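Hard water, part two: measuring before buying

The water in our part of Zedirholm is hard enough that the kettle needs descaling every other week. After the last post I got several emails telling me to buy a softener and be done with it. I may end up there. First I wanted numbers.

Test method

I used the Welero drop kit. You fill the tube to the line, add the indicator, then add titrant one drop at a time, swirling between drops, until the color goes from red to blue. With the standard sample size each drop is one grain per gallon. Swirling matters. If you add drops quickly you overshoot, and the reading comes out a grain or two high.

I tested the kitchen cold tap, the outside tap and the tank drain. The kitchen tap was flushed for a minute first. I also tested on a Saturday morning and again at night, in case the town was blending from a second well. It made no difference.

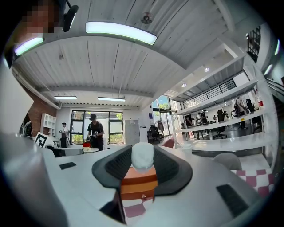
Results

Kitchen cold: 12 grains. Outside tap: 12 grains. Tank drain: lower, at nine, which is what you would expect if part of the hardness is coming out as scale on the heating element. The missing three grains are presumably sitting at the bottom of the tank.

The cheap meter I already owned gave 493 ppm on the kitchen tap. That is total dissolved solids and should not be read as hardness. The meter works from conductivity, so sodium and chloride count the same as calcium. A softened sample would read nearly the same on it, and people return working softeners over this.

Sizing

Our household uses 80 gallons a day, going by the last four water bills. At 12 grains that makes 960 grains a day. Regenerating once a week means 6,720 grains of working capacity, plus a day in reserve. The smallest Famix unit covers that on its low salt setting. The salesman at Zepeda wanted to put us in the next size up, which costs over 700 dollars more and would regenerate so seldom that the resin bed would sit for long stretches.

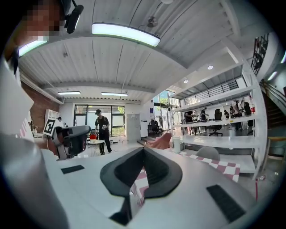 What I did in the meantime

I flushed the tank. Power off at the breaker, cold supply closed, hose on the drain valve, a hot tap open upstairs to let air in. The first couple of buckets were cloudy with white grit. After that I opened the cold supply in short bursts to stir up what was left, and stopped when the bucket ran clear.
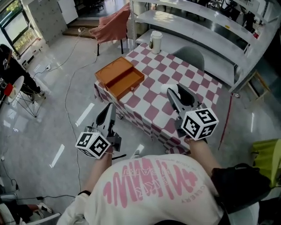
The drain valve is plastic and did not want to seat again afterward. A brass cap with a washer on the hose thread stopped the drip. I will swap the whole valve when the anode rod comes out in March, and test the tank drain again then to see whether it still reads nine.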